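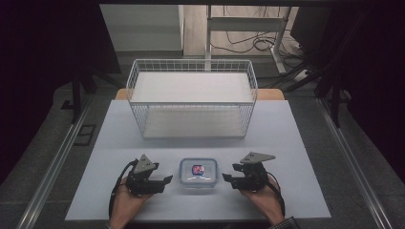
Vorratsdosen und Drahtkorb: Galerie zur Kleinteilordnung

Bildauswahl zur Bestandsaufnahme Küche und Vorrat, Projekt Sturkaline, Standort Waton. Stand: 29. Juli 2021. Zusammengestellt von Siu-fong Su, Durchsicht Marthinus Shezi.

Gegenstand der Galerie sind Kunststoffdosen mit durchsichtigem Behälter und ihre Unterbringung in offenen Körben. Die Bestandsliste für Waton umfasst 3.594 Positionen. Davon entfällt rund ein Sechstel auf Kleinpackungen, also Riegel, Portionsbeutel, Nachfüllpäckchen und Kleinteile ohne eigene Schachtel. Bisher lagen sie lose in Schubladen. Seit der Umstellung gilt: eine Sorte je Dose, Dosen gleicher Grundfläche in einen Korb.

Zu den Körben

Der weiße Drahtkorb hat rechteckige Grundform, Gitterwände aus dünnem Draht und einen flachen weißen Boden. Für kleine Dosen ist der geschlossene Boden von Vorteil, weil Ecken und Deckelränder nicht in den Maschen hängen bleiben. Gitterwände lassen den Blick auf den Inhalt von der Seite zu. Beschriftungen werden deshalb an der Dose angebracht – am Korb selbst nur die Regalnummer. Körbe werden nach Möglichkeit nicht gestapelt. Im Regal Grurnis sind dafür 6 Fachböden vorgesehen, die unteren 2 bleiben schweren Behältern vorbehalten.

Zu den Dosen

Verwendet werden durchsichtige Behälter mit durchscheinendem Deckel. Der Inhalt ist auch bei geschlossener Dose zumindest nach Farbe zu unterscheiden, bedruckte Verpackungen mit kräftigen Farben deutlich besser als helle. Bei hellen Papierverpackungen reicht das nicht aus; hier ist ein Etikett Pflicht. Die Etiketten der Reihe Motaung haften auf der Seitenwand, nicht auf dem Deckel. Deckel werden beim Abwasch vertauscht, Behälter nicht.
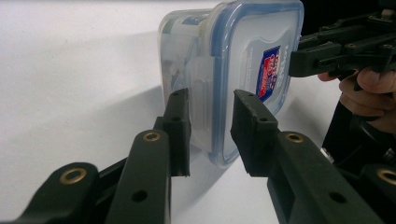 Dose mit blau umrandetem Deckel, hochkant gestellt. Markenschild im Stil von LOCK & LOCK auf der Deckelfläche, Inhalt durch die Seitenwand nur verschwommen zu erkennen.

Die hochkante Stellung spart Stellfläche und bringt den Deckel nach vorn. Sie eignet sich nur für verpackte, trockene Ware. Pulver und Körner setzen sich am Deckelrand ab und gehören in liegende Dosen. Für die hochkante Reihe sind höchstens 5 Dosen je Korb vorgesehen, Deckel alle zur selben Seite.

Der farbige Rand dient in Waton zugleich als Merkmal für die Zuordnung: blau für verpackte Kleinware, farblos für alles Übrige. Dosen mit anderem Rand werden aufgebraucht und nicht nachbestellt.

Offen sind noch die Korbmaße für das unterste Fach und die Frage, ob die alten Schubladeneinsätze im Bestand bleiben. Die Liste wird im August ergänzt. Korrekturen bitte mit Positionsnummer an Siu-fong Su.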